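Hello Maëlle,

Progress update on the Ikosa pantry scheme, January. You said last time that you liked it when I just told you how things were going and left the spreadsheet to do the spreadsheet's job, so I'm doing that again (the spreadsheet is attached, second tab, ignore the first).

The big news is that we packed 157 bags this month! December was a funny one with the hall being shut, so I won't make too much of the jump, but Tuesday afternoons are properly busy again and we've had to start setting up at one instead of half past two. Dineo Oosthuizen has taken over the door list, and the queue now moves so quickly that the packing tables are the thing holding everyone up. I never thought I'd write that.

Your last payment went on shelving and the second fridge. The shelving is up along the back of the store and it's lovely, very plain, and everything tinned has come up off the floor at last. The fridge took two deliveries because the first one arrived with a dented door and we sent it back. It's in now and Busisiwe has put a thermometer in it and a sheet on the side, which gets filled in morning and evening. We have £400 left on that line. I'd like to keep it for egg trays and small cartons, if you're happy with that, and I'll explain why.

Eggs are our headache. They come to us in big trays from Ghanem, who have been very good and never late, but a family of two doesn't want a whole tray and a family of seven wants more than we used to give them. So they all get sorted by hand on the table before the doors open, along with whatever else is going in that day: bread, butter when we can get it, and the toiletries (tubes and little bottles mostly, which roll about and get everywhere). We lost five eggs in the first week to people reaching over each other. Oratile suggested doing the eggs on their own, first, before anything heavy comes out, and we've written that into the setting-up sheet. It hasn't quite stuck yet.

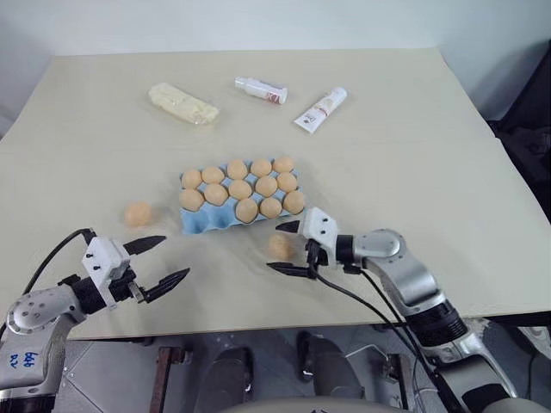 The other thing we've changed is the order of the bags. Heavy things used to go in whenever they came to hand and the bread came out the other end looking like a pancake. Now it's tins, then packets, then toiletries down the side, then bread, and the eggs are handed over separately so people can carry them how they like. Some of our regulars bring their own boxes back, which helps enormously and I'd love more of them to do it.

Things that haven't gone well: the text reminders. We paid Cenis for three months and I don't think they're earning their keep, as most people come because a neighbour told them or because it's Tuesday. I'd rather stop at the end of the quarter and put the money into toiletries, but it was in the original budget so please say if that needs a form.

Next month we want to try a late slot until seven for people who are at work all day. Ntombi Molefe has the keys and is willing to lock up. I'll send numbers after we've run it twice.

Come and see us if you're passing, the kettle goes on at twelve!

Best wishes,
Busisiwe Mokoena's long-suffering deskmate, Karin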